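ok office move thread, for the handful of you who asked how its going

we got the keys to the Florside unit in January and I am only now doing the stuff along the wall. priorities

biggest question so far is water. switched over to Patrício delivery, they bring the big blue jugs and take the empties. I asked for a small order. this is not a small order

also the dispenser came with blue flower stickers on the cabinet door and I've decided they stay. Sipho Nkuna voted to peel them. overruled

extinguishers: one lives in the red cabinet, two more standing next to it on the carpet til I find out where the brackets go. landlord's email about this is 1,274 words long and does not say
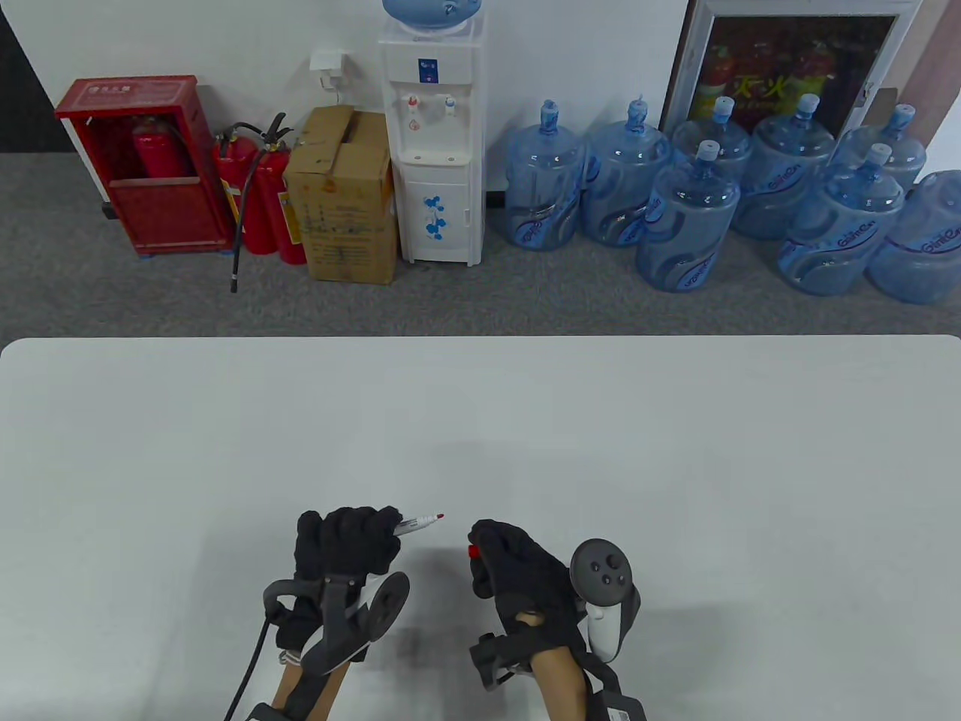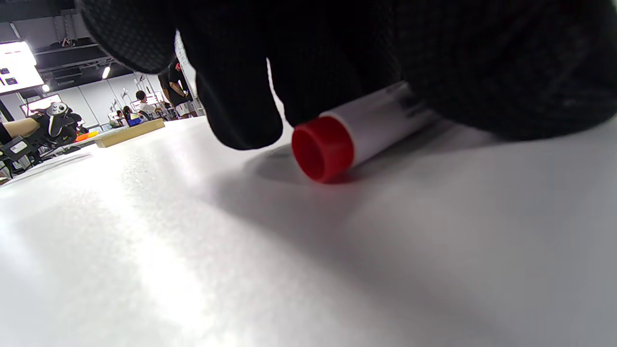 water corner first, then the table, little white tube with the red cap

the tube is from the odds and ends pile. theres always one pile. I am going thru it one thing at a time and its taking forever

label print is tiny, I need new glasses

rule for the pile: if it has a cap and I can't say what its for in 20 seconds it goes in the Skastier tub. tub is filling up fast lol

cardboard box by the outlet is next. handwriting on the side so somebody had a plan once

still to do: find the brackets, get a proper rack for the bottles (Jeltik has one for 169, seems like a lot for a rack??), move that charger somewhere I can reach it wihtout kneeling

if anyone local has a bottle rack they dont want, message me. will pick up, will bring snacks

more tomorow prob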